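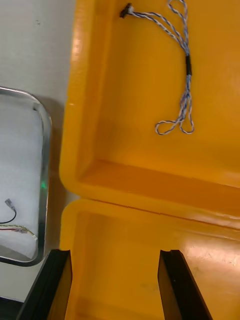 Faisceau torsadé blanc et bleu dans un boîtier en plastique jaune.

Fella — relevés d'étalonnage d'atténuateurs

Le dépôt contient 3000 relevés d'atténuateurs coaxiaux mesurés sur le banc Drorkton, à impédance nominale de 50 ohms. Chaque relevé occupe une ligne du fichier CSV.

Champs
- id_piece : identifiant de l'atténuateur
- freq_mhz : fréquence de mesure
- att_db : atténuation relevée
- temp_c : température du local, consigne 25 °C

Séparateur : point-virgule. Décimales : point. Les valeurs manquantes sont codées NA — ne pas les remplacer par zéro.

Limites
Deux atténuateurs ont été remesurés après changement de connecteur ; leurs identifiants portent le suffixe _b. L'incertitude n'est pas fournie par point.

Mesures : Jinfeng Mao. Relecture : Ileana Grecu.

Contact : Silvana Barbosa, Druridham | © Druridham | Haut de page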